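Rilley Bench Cell
Bench automation for PC repair and refurbishment

Home > Equipment > Bench cells > Rilley

In stock at Bresberg. Delivery from April.
Price on request (we do answer requests)

The Rilley is one arm, one gripper and one bench, sold together and bolted down by us. It is made for workshops that take in old desktop computers, open them up and send them out again in better shape. It does the part of the job that comes round 254 times a week and that people stop enjoying at about the third go.

It will not make the tea, and it has no views on the radio. Several buyers have listed the second as a benefit.

What it does

Memory modules in and out. Expansion cards in and out, provided someone has taken the screw out first. It holds a part steady while a person looks for the label. It does not do cable tidying. We tried, and the cables won.

Working inside a case is mostly a matter of not touching things. A memory module has to come in past the wiring and stay clear of everything else on the board, and the arm has to do this in machines that were never designed with an arm in mind. The gripper fingers are black machined plates and open only as far as the part requires.

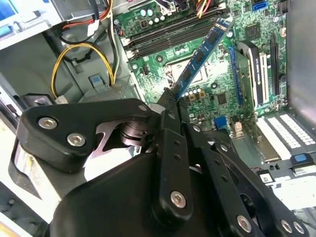
Nandi Kekana wrote to us after her first month to say that her bench staff had stopped going home with sore thumbs, but that two of them now argue over who gets to load the tray, and was there a setting for that. There is no setting for that. We suggested a rota.

What changes for your people

Fewer fiddly jobs, more deciding. Somebody still has to choose which machines are worth saving, clean them, test them and talk to the customer whose holiday photos are on the drive. Most workshops keep the same number of staff and move one person from fitting parts to checking them. That person will need a proper chair — please budget for the chair.

Expect a slow first fortnight. The cell is taught by hand, one case model at a time, and a new model takes around 30 minutes if the teacher is left alone. Teachers are seldom left alone.

Specification

Memory of taught case models: 3,000
Supply: ordinary wall socket
Noise: less than the compressor you already have
Stop buttons: two, both red, both large
Training: one day on site, for up to 10 people

Options

Heo parts tray, with dividers
Trirkow bench lamp, clamp fitting
Spare finger plates, sold in pairs

Quotes issued before March 31, 2020 stand at the old price. Ask for the Bresberg desk and have your bench measurements ready, including the height.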